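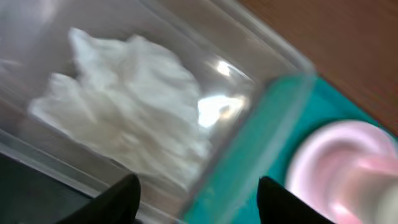 Bernadette Ó Riain had been meaning to write to Ronaldo Figueiredo for nearly two years, and she had a good many excuses saved up, some of them even true. He had moved back to Bragança after the bakery in Killen closed, and he had left her his recipe for chestnut bread on the understanding that she would tell him how it came out. Well, it had never come out at all. She kept the recipe in a clear plastic container with a crumpled heap of white tissue, the way you might keep a glass bird, and every so often she lifted it out, read as far as the word "overnight," and put it back again.

But March was wet that year, and a wet month makes a person brave about ovens. She bought the flour, she peeled the chestnuts (200 of them, or so it felt to her thumbs), and she telephoned her sister twice to ask what "lukewarm" meant to a Portuguese man.
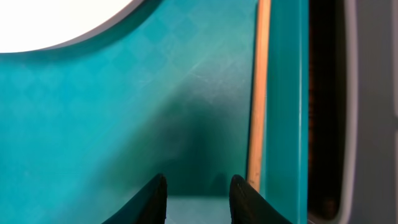 Waiting was the part she had never been good at. The dough had to sit until morning, and so Bernadette sat too, telling it about the bakery and the early buses and how Ronaldo used to sing to the rye. She had put the bowl somewhere warm, out of the draught, and there it stayed while the rain went on and she dozed in her coat.
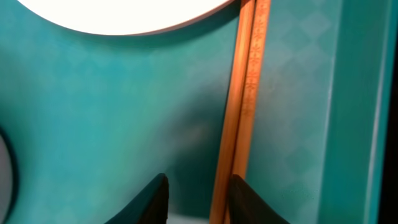 By seven the dough had climbed right over the rim – three hours in the oven's company, she thought, and then we'll see. It took less than one. The loaf was lopsided and a little too dark, and she ate the heel of it standing up, with butter, before she went to look for a pen.

"Dear Ronaldo," she wrote. "You forgot to mention the salt."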